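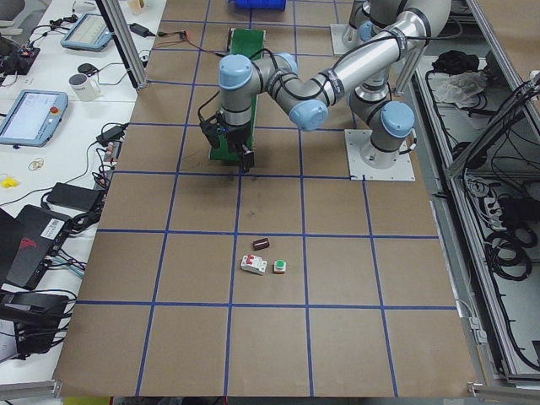
Caderno da oficina, terça-feira, maio

Cheguei cedo, com a ideia de despachar a cola antes do café, e claro que acabei por passar a manhã inteira com ela (já devia saber). O lote da Huvora veio mais espesso do que o anterior e a primeira prova de encadernação, a do caderno de receitas da família Azevedo, ficou com a lombada dura, quase a estalar quando se abre. A Teresa Aguiar acha que é da água, eu desconfio mais do amido, e lá ficámos os dois de volta da panela como duas cozinheiras teimosas.

Fizemos então nova mistura: 8 partes de água para 2 de amido, lume brando, sempre a mexer, e coada ainda morna. Esta sim, pega bem e deixa o papel dobrar sem se queixar. Deixei o frasco na prateleira de baixo, com etiqueta - por favor não o metam no frigorífico, que da outra vez ganhou grumos e foi tudo para o lixo.

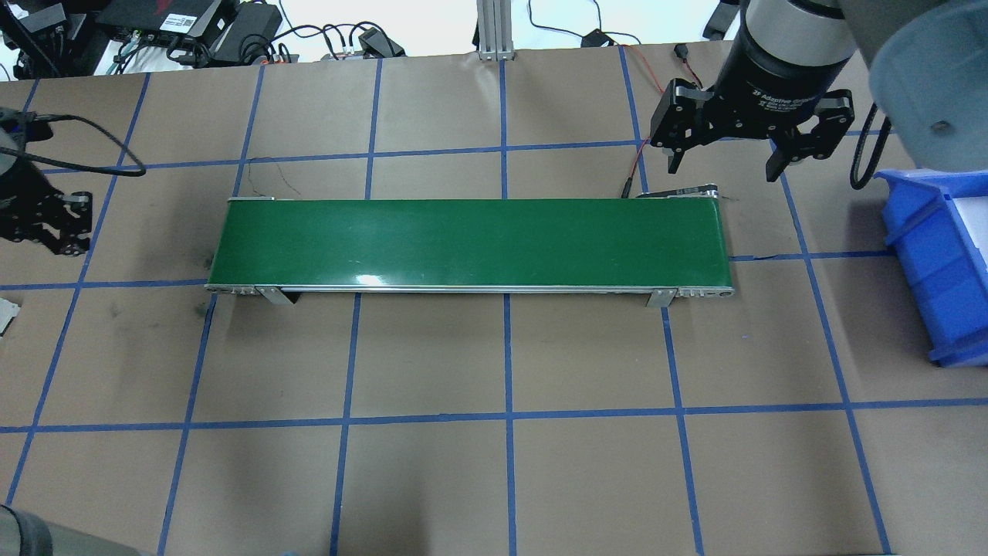
Bancada do tapete verde, papel pardo e fita azul.

De tarde passei ao livro de registos de Bronddale, que tem 537 folhas e me anda a tirar o sono. O Custódio Bragança descoseu os primeiros cadernos com uma paciência que eu não tenho, e encontrou uma dobra com o canto remendado a papel de jornal, coisa muito bonita e muito mal colada. Decidimos não mexer no remendo por agora. Fica na ficha 3241, com a nota dele a lápis.

A linha que usámos foi a fina, encerada, e no terceiro caderno já se notava a diferença na grossura da lombada. Se continuar assim, talvez nem seja preciso lixar os cartões da capa. A tela da Stiltitz ainda não chegou, por isso as capas ficam à espera, sob peso, entre duas folhas de mata-borrão.

Para amanhã: trocar os mata-borrões logo de manhã, cortar guardas novas (atenção ao sentido da fibra, Teresa, que eu enganei-me em duas!) e perguntar ao Custódio onde guardou a dobradeira de osso, que já procurei em todas as gavetas.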